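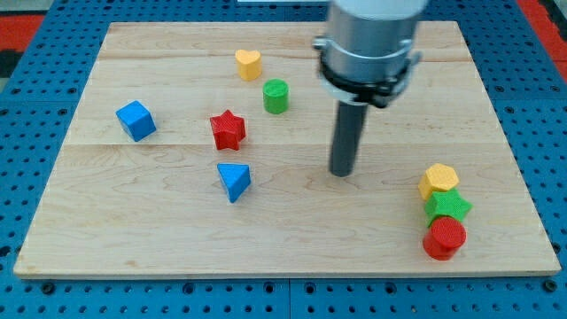 I signed my first 50 books with the wrong pen. It was one of those fat silver markers, the kind that looks wonderful on a black endpaper and terrible on a cream one, and mine were cream. By the tenth copy my name had soaked through to the dedication page, and my mother (who was in the dedication) was not amused.

That was in June, when my novel The Ferry Road came out with Godico, a press so small that the publicist also packs the envelopes. I'd been told to expect a quiet launch and then silence. What I got was a string of invitations from book clubs, eleven weeks of them, and I said yes to every single one because I had no idea you could say no!

If you've never been the author guest at somebody else's book club, let me tell you how it goes. You arrive too early and sit in the car. You go in, and there's a dip. Everyone is very polite until the second glass of wine, and then a woman in the corner armchair tells you she couldn't stand your main character. My corner armchair woman was in a town called Skinus, and she had notes. Pages of them, with sticky tabs. She wanted to know why Lena never goes back for the dog.

I'd forgotten about the dog. I wrote that dog into chapter three, loved him, gave him a bad ear and a fear of bicycles, and then somewhere between the fourth draft and the fifth he simply stopped being mentioned. My editor missed it, the proofreader missed it, I missed it on all 300 pages. I mumbled something about absence and memory and she gave me a look I deserved.

So now I bring it up first. "Before we start," I say, "I know about the dog." It gets a laugh and it loosens people up, and the talk afterward is so much better than when I used to open with my little speech about where ideas come from.

The best advice I had all summer came from Aiman Teoh, who writes mysteries and has been doing this for far longer than I have. We shared a table at the MacLeish Book Fair, two folding chairs and a cloth that kept sliding off, and in the slow hour after lunch I asked him how he handles the person who hates the book. He said he asks them what they read last that they loved, and then he writes it down. He showed me the notebook. It had 102 titles in it, and he'd read most of them. I went home with four of his recommendations and an embarrassing amount of fudge from the next table.

I've started a notebook of my own. Mine is mostly memoirs so far, plus a history of salt and a romance set on a fishing boat that I stayed up until two to finish. The corner armchair woman gave me a 500 page family saga, and of course it was terrific. There's a dog in it. He makes it to the end.

The money side, since people always ask: book clubs don't pay, or mine didn't. Gas is on me, and I've stopped bringing a box of copies to sell unless the host suggests it, because half the room already owns the book and the other half borrowed it from the first half. Iltau Public Library bought six for its lending kits, though, and those kits have a waiting list, and I have driven past the building just to feel smug about it.

My next visit is on 5 November 2019, at a house with a very steep driveway, according to the email. They've asked if I'd read the ferry chapter out loud. I never read that one well (there's a line with four s sounds in a row, what was I thinking) so I've been practicing in the kitchen with the radio off. They've also asked whether I eat shellfish. I do, and I wrote back within the minute.

As for the new novel, it's at the stage where I call it "the new one" and change the subject. But there's a cat in chapter two, and I've taped a card above my desk that says CAT in big letters, and I check on her every few chapters to make sure she's still there.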